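January 20, 2026
By Ottó Magyar

I went to the Mirnel open day in Zastatdale expecting to be sold something. I've been to enough of these to know how it goes — you get a lanyard, a warm soda, a film with drums in it, and then a machine does one trick behind a rope while a man with a headset tells you the future has arrived. So I'd more or less written this column in the car, and it was going to be a grumpy one.

Well, there was no film. There was no rope either. A young engineer waved a bunch of us into the lab, told us to mind our feet, and went back to what she'd been doing, which was trying to get a robot to fold a towel. I stayed for 52 minutes (my parking receipt is pretty clear on this) and I'd have stayed longer if my stomach had let me.

I have folded a great many towels in my life and never given one of them a thought. Now I can't stop. A towel has no fixed shape! You pick it up by a corner and the rest of it does whatever it likes. The engineer told us they'd logged 1,064 attempts since November, and she said it the way you'd talk about a kid learning to ride a bike. Some of those folds were good, she said, and plenty looked like something a dog had slept on.
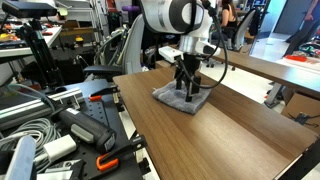
Sárközi thought I was being far too easy on them, and told me so over lunch: if a company needs that many tries to do a chore any ten-year-old can manage, it should keep the doors shut until the thing works, and stop asking the town to clap for it. I've heard the same from a few people since, and I get it. We've all been promised robot butlers for as long as I've been alive, and I'm 58.

But I think that's backward. I want the doors open exactly when the thing doesn't work yet. Compare it with the Nosa show I went to the year before, where the robot poured 3 glasses of water without spilling a drop and then the curtain closed. Very smooth. I came away knowing nothing. Could it pour from a different jug? Could it do it with the lights down? I asked, and they gave me a tote bag.

At Mirnel I could stand near the table and ask dumb questions, and I got plain answers, including "we don't know" more than once. I learned that a gripper can hold cloth just fine and still have no idea which part of it it's holding. I learned that thick towels and thin towels are practically different jobs. That's worth more to me as a voter, a taxpayer and a guy who does laundry than any number of perfect pours.

So if your local outfit throws an open day, go, and ask to see the part that's giving them trouble. If they show you, stick around. The next one in Zastatdale is in the spring, and I'm planning to bring Sárközi and one of my own towels — the big striped one that never folds right for me either.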